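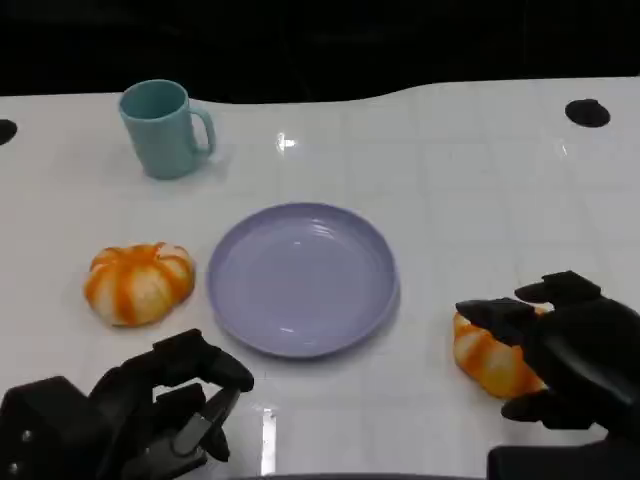

**Progress report, March: Moynihan tableware and seasonal soft goods**
Prepared by Morena Tedesco for Mervin Marchand, Lakitz

**1. Status**

The place-setting range is on schedule. The plate and mug shapes are fixed. The soft pumpkin, used as the table accent, is in its second pattern revision. The budget is unchanged from the last report.

**2. Tableware**

- Plate, lavender: round, raised rim, shallow well. The concentric ridges in the well remain in the design. Rosalba Piras has asked for a lower ridge height to make wiping easier; drawings are with Vulla.
- Mug, pale teal: matte outside surface retained. The handle curve was widened after the February fit check. No further changes are planned.

**3. Soft pumpkin**

Orange and cream segments alternate vertically. Stripe alignment at the top of the lobes was the main fault in the first sewing run: of 200 pieces, 6 were rejected for offset seams and 3 for uneven filling. Amedeo Fiore has revised the cutting template. The second run will use the same fabric and thread.

**4. Table layout**

Layout work continues on the glossy white top. Glare makes color matching slower on this surface, and the lavender is the harder of the two tableware colors to judge. Swatches will be checked again under diffuse light before the glaze order is released.

**5. Open items**

1. Vulla to return the revised plate drawing.
2. Fiore to confirm filling weight for the second run.
3. Lakitz to approve the carton size. Two pumpkins per carton is the current proposal.

Release of the second payment is requested on approval of item 3.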